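Chapter 4
Backup, Retention and Recovery in Relational Databases

Learning aims

By the end of this chapter you should be able to explain the difference between a full, a differential and a log backup; set a recovery point and a recovery time for a given service; and write a restore plan that a colleague could follow without your help.

4.1 Why recovery comes first

Chapter 3 dealt with how a database engine writes its pages and its log to disk. We now turn to what happens when those files are lost or damaged. Many courses treat backup as a routine duty to be mentioned briefly at the end. In this book it is placed before tuning and indexing, as a slow database can be improved at leisure and a missing one cannot.

The running case is the records system of the Fistenthorpe district office. The system holds housing applications, licence renewals and a register of 2,000 local traders. It runs on a single database server, with a standby machine in a second building. The office uses a scheduling product named Plotero to start its backup jobs and to record whether each one has finished.

Two terms are needed at once. The recovery point objective is the greatest amount of recent work, measured in time, that an organisation is prepared to lose. The recovery time objective is the longest period for which the service may be out of use. Both are business decisions. The database administrator may advise on cost, but should not set either figure alone.

At Fistenthorpe the first plan called for a full backup each night and nothing more. A fault late in the afternoon would therefore have meant entering a whole day's applications again. After review, the office agreed to lose no more than 2 hours of work and to be running again within 4 hours. Log backups were added through the working day, and the restore steps were written out in full. 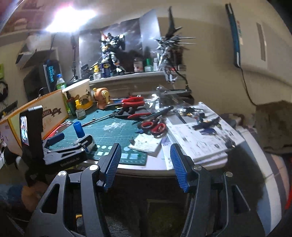 Pandey, reading this chapter in draft, objected that such targets mean little until a restore has been timed on the standby machine, and asked that students be told so before they meet any commands. The point is accepted. When the Fistenthorpe plan was first tested in June, the restore took 181 minutes. That lay within the target, but it left under an hour for finding the fault, reaching a decision and checking the data afterwards. A plan which looks generous on paper may prove tight in use.

4.2 Three kinds of backup

A full backup contains everything required to rebuild the database as it stood when the backup ended. A differential backup contains only the parts changed since the last full backup. It is smaller, but is of no use without the full backup on which it depends. A log backup contains the record of changes made since the previous log backup, and allows the database to be brought forward to a chosen moment, provided that no file in the chain is missing.

The order of restoring is fixed: the full backup, then the latest differential if there is one, then each later log backup in turn. Section 4.5 sets out a second case, the Nivholm library service, in which one log file had been deleted to free disk space. Readers should attempt the questions on that case before turning to the worked solution.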